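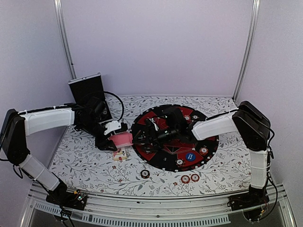

Curcombe Card Evenings: the Poker Table

Gallery and notes by Todor Mujić. Last updated 2018-03-11.

This page goes with the others on the games we play at Curcombe. It covers the poker things: the mat, the chips, the button and the cloth. People who are thinking of coming along often write to ask what we play with and whether they should bring anything. You need bring nothing except your reading glasses if you use them.

The mat
A round one, black and deep red in turn, with small white marks in the style of card suits going round the black rim. It came from a shop in Ceston that has since closed. I had wanted a long oval one with cup holders, but it would not have fitted the table or the cupboard. The round shape has worked out well for a small game, as everyone has the same reach to the middle.

It is stored flat on the top shelf. Please do not roll it. The mat we had before this was kept rolled up in the umbrella stand and never lay flat again, and chips slid off it all evening.

The cloth
White, with thin grey stems and leaves and little red flowers. I have been asked more than once when we are going to buy a proper green one. There are no plans to. The cloth was already in the drawer, it goes through the wash at 40 and it makes the cards easier to pick up than they are from a bare table. If you spill something, say so at the time and it will be rinsed before it sets.

The cloth goes on first and should reach the front of the table. The mat goes on top of it.

The chips
Red and white, and black and white. In our home game the red are worth 2 and the black are worth 4. These values are our own, so visitors from the Rivadeneyra group should note that they differ from theirs - they play red as the higher chip, and this caused a long argument last June.

We play for points. The points are written in the notebook at the end of the evening and nothing is paid out. The full case holds more chips than we use, and the spare ones stay in it unless we have a big table.

Chips that are in play go on the mat. Chips that you are keeping can go on the cloth in front of you, where other players can see them. Do not keep them in your lap or in a pocket. It is hard to judge a bet if you cannot see what the other person has left.

The small blind button
Round and blue, with SMALL BLIND on it in white lettering. It marks the player who puts in the first forced bet of the hand and it moves one place to the left when the hand is over. With two players left, the dealer has the small blind. This is the rule that most people forget, so I have copied it on to a card inside the lid of the case.

The button went missing for most of one winter and we used a coat button in its place. It was found in the Kokance box, under the score sheets. Please check that box when packing away.

The cards
Ordinary packs, standard size. We change to a fresh pack when the corners start to bend, and the old ones go to the children's table for snap and building towers. Riffle shuffling is fine if you can do it. If you can't, push the cards about face down on the cloth and gather them up again, which mixes them quite well enough.

Hands are dealt one card at a time, starting with the player to the dealer's left. A card turned over by mistake is shown to everyone and used as the next burn card.

Setting up
Cloth, mat, chips, then the button. Cut for first deal, highest card. I like to have the chips shared out before people sit down - it saves a lot of reaching and the first hand can start on time.

Packing away
Chips are sorted by colour and put back in the case with the edges upwards. Wipe the mat with a dry cloth. A damp one leaves marks on the black parts. Shake the tablecloth outside the back door and look for stray chips before you do, as one was found in the flower bed.

Score notebook
We are on page 11 of the present book. Older scores can be seen by asking me. The highest total for one evening is still 756, which was played under the former points system and so is listed separately.

Other pages: Cribbage boards - Kokance - Dominoes - Back to gallery index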